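Thread: 2,687 sq ft on Jalali Street, former school annex -- worth leasing?

stimstead_tenant
Looking at a ground floor space in Stimstead, on Jalali Street two doors up from the corner. It is 2,687 square feet and was the annex to a private school until the school moved out. Asking is $4,000 a month, triple net. The agent says the zoning covers office, retail and "community use." We are a small bookkeeping office and would sublet the rear room. Has anyone here rented from Sulberg before? They want a three-year term with one option.

parcel_and_post
I rented from Sulberg at a different address. Repairs were slow but they got done. Read the net charges before you look at anything else. Mine went up every year and the lease let them do it.

dockside22
Ask for the last reconciliation statement. If they won't send it, walk away. A former school will also have more restrooms than you need, and you pay the water.

stimstead_tenant
They sent the statement this morning. Taxes and insurance look normal. There is a line for "common area" that I don't understand, as the only common area is the front steps and a strip of parking.

mukurora_mike
Common area can include snow removal, the lot lights and a management fee. The fee is what you push on. I would offer less on the base rent too. That block has been quiet since the bank branch closed.

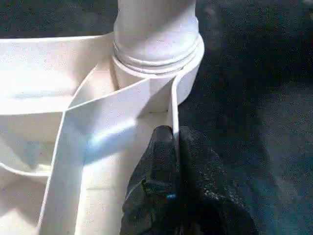
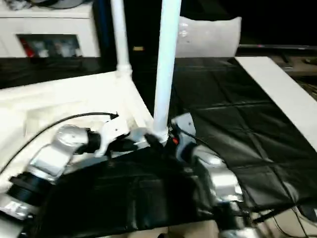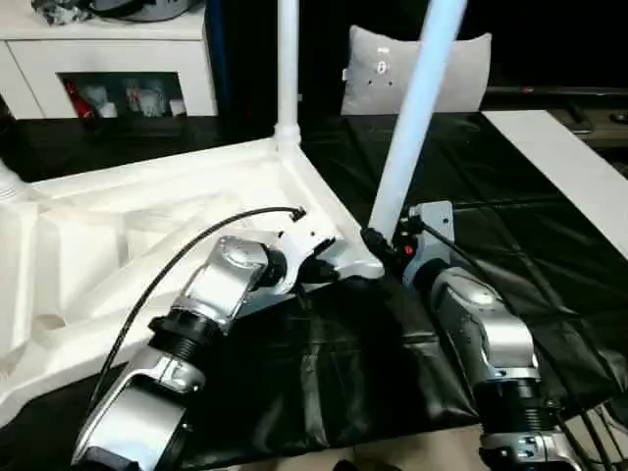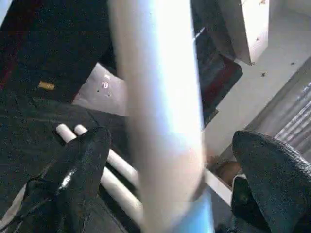 STIMSTEAD, May

parcel_and_post
I don't agree that the block is quiet. The pharmacy is still open and the bus stops there. For bookkeeping you don't need foot traffic anyway. You need parking in tax season.

mukurora_mike
Foot traffic matters if they want to sublet the back. Who is going to take a rear room with no street entrance?

dockside22
A music teacher or a tutor would. But check that the lease allows a sublet at all. Sulberg's standard form used to say written consent, with no wording about being reasonable. That means they can say no for any reason.

stimstead_tenant
Checked. It says "Landlord's sole discretion." I asked the agent to change it to "not unreasonably withheld" and she is taking it back to them. She also said the parking strip is shared with the upstairs tenant and there are no marked spaces.

parcel_and_post
Get your spaces in writing, with a sketch attached to the lease. We had a handshake deal on parking and it lasted until the next tenant came in.

ledgerline
Different view from everyone else here -- I would take it close to asking. I looked at places over in Mukurora all winter and anything that size was either upstairs or needed a new furnace. Put your effort into who pays for the heating and cooling and leave the rent alone.

mukurora_mike
You always pay the asking price and then tell people there was no room to move. Offer lower. The worst they can do is counter.

ledgerline
The worst they can do is lease it to someone else, and that happened to me.

stimstead_tenant
The units are on the roof and the lease makes the tenant responsible for "maintenance, repair and replacement." I plan to ask for replacement to come out and for 30 days of early access so we can paint. Will post when I hear back.

dockside22
Good. Have the roof units inspected before you sign, and pay for it yourself so the report is yours.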